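# Chapter 11. Textile Care and Fabric Storage

A fabric begins to change as soon as it is put into use. Fibers bend, rub against one another, take up water from the air and from skin, and collect soil. Washing removes the soil and adds wear of its own. This chapter treats the care of household fabrics as a problem in managing that wear. It covers fiber behavior in water, the action of detergents, drying, folding, and long-term storage. Readers who have not worked through the section on yarn twist in Chapter 9 should do so first. 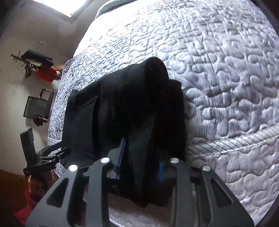 *Department of Textile and Household Sciences, Govstead College*

## 11.1 Terms used in this chapter

**Soil** means any matter on or in a fabric that was not put there by the maker. It is divided into water-soluble soil (salt, sugar), oily soil (body oils, cooking fat), and particulate soil (dust, clay, soot). Most used clothing carries all three.

**Regain** is the weight of water held by a fiber in normal room air, given as a percentage of its dry weight. Wool has a high regain, cotton a moderate one, and polyester a very low one. Regain predicts a good deal about how a fabric will dry and how readily it will build up static.

**Pilling** is the forming of small balls of tangled fiber on the surface. It requires loose fiber ends, rubbing, and a fiber strong enough to hold the ball in place once it has formed. A weak fiber lets the pill break away. For this reason blends of cotton and polyester often look worse after a year than either fiber used alone.

**Crease recovery** is the degree to which a fabric returns to flat after it has been folded under a load and released. It is measured as an angle. A cloth that opens fully has a recovery of 180 degrees, and one that stays shut has a recovery of zero.

## 11.2 Dark fabrics

Dark fabrics are treated separately in much of what follows. A black or navy cloth holds a large amount of dye, and a small loss shows clearly at seams, cuffs, and folds, where rubbing is greatest. Lint also shows on dark cloth long before it can be seen on white. The two problems call for the same handling: wash inside out, in cool water, with items of similar color, and keep the load small enough to move freely in the drum.

Fleece and other napped knits need further care. The raised surface traps lint from neighboring items, and high dryer heat can fuse the tips of polyester fibers so that the nap feels harsh. The change cannot be reversed by later washing.
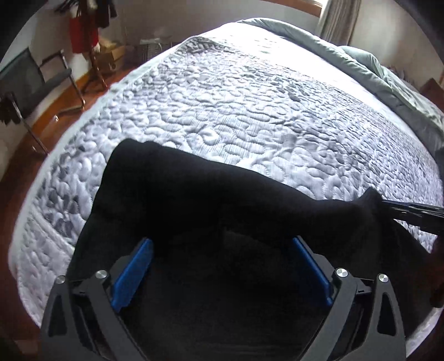
Knits in general should be stored folded. A knit is a set of linked loops, and under steady load the loops change shape, lengthening in the direction of the pull and narrowing across it. A heavy sweater on a hanger will therefore grow longer and develop points at the shoulders. Woven cloth has far less give and may be hung without harm in most cases, bias-cut pieces excepted.

## 11.3 Quilted and layered goods

A quilted spread consists of a face fabric, a filling, and a backing, held together by lines of stitching. The stitching keeps the filling from shifting. It also creates points of stress, and when a quilt fails in the wash it generally fails along a stitch line. Close quilting spreads the load over more thread and holds up better than wide quilting of the same materials.

Layered goods dry unevenly. The face may feel dry while the filling still holds water, and a piece put away in that state can mildew within days. Section 11.6 gives a method for checking dryness by weight.

## 11.4 The Gedora trials

The data in Tables 11.2 through 11.4 come from laundering trials run at the Gedora laboratory under Ayuba Addo. A total of 83 fabric samples were carried through 18 wash and dry cycles each. Color loss, shrinkage, and crease recovery were recorded at the start, at the midpoint, and at the end. The wash method follows the Tetteh procedure, first set out in 1955 and revised several times for changes in detergent chemistry. The revisions affect water temperature and rinse time only, so older results may be compared with the new ones for shrinkage but should not be compared for color.

## 11.5 Water and the fiber

Cotton swells when wet. The fiber grows thicker while its length hardly changes, and the yarn must take a longer path around its swollen neighbors. The cloth draws in as a result. This is relaxation shrinkage, and most of it takes place in the first few washes.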